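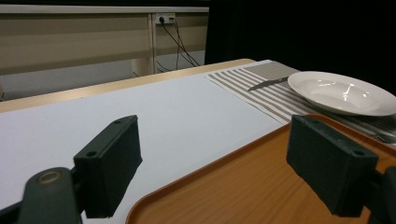 Can a machine lay the table and clear it again yet?

In a tidy room with somebody clever standing by, more or less. In a kitchen like mine at teatime, I wouldn't put money on it, and I'd keep the good plates in the cupboard.

I've been chewing on this since my brother-in-law got a job at Voltel and started coming to Sunday lunch full of predictions. He reckons his kids will never load a dishwasher. I reckon his kids don't load one now, so that's hardly progress!

Anyway, I went along to the Lonivbridge open evening to see for myself (free parking, terrible coffee). They had an arm doing cutlery. It picked up a fork, thought about it, and put it down on the left of a plate, very neatly too. I clapped. Then it went for a knife that was lying flat and it scrabbled at the thing like me trying to get a coin off a wet bar. Eighteen goes, and it managed eleven. The young woman running it was delighted with eleven, because back in December it had been two.

And that's the bit I hadn't thought about before. Cutlery is horrid stuff. It's thin, it's shiny, and it lies so flat there's nothing to get hold of. You and I do a funny little trick where we press one end and tip the other up, or slide it to the edge, and we never learnt it from anyone. Plates are bad in a different way, all slope and no handle. Trays I'd have guessed were easy, but a tray with things on it has to stay level the whole way to the sink, and I've got a stain on the hall carpet that says even I can't be trusted with that one.

I asked how much practice it had had and she said 3347 goes at table setting, all shown to it by people first. My daughter needed perhaps five, plus bribery.

The shop-floor lot seem to be further on. My friend Rakiya Igwe works at Beltard, where they pack jars, and they've got machines doing 80 boxes in the time it takes her to find her glasses. But it's the same jar every time, in the same spot, and when a new lid came in everything stopped for a morning. My kitchen gets a new lid every day, if you see what I mean. Someone's left a school jumper on the placemats, or the cat's on the chair.

So I'd have one for wiping down and for carrying the washing upstairs, today, if it cost less than a car. Laying the table I'll carry on doing myself. I quite like it, I put the radio on.

Comments (3)

Maureen T.
The knife thing is so true. I worked silver service for years and we had to be taught to pick them up properly as well!

dobbo
Never mind the table, wake me up when it can do a fitted sheet. I'd pay 200 quid a month for that.

Rakiya
It was a morning AND half the afternoon. And my glasses were on my head.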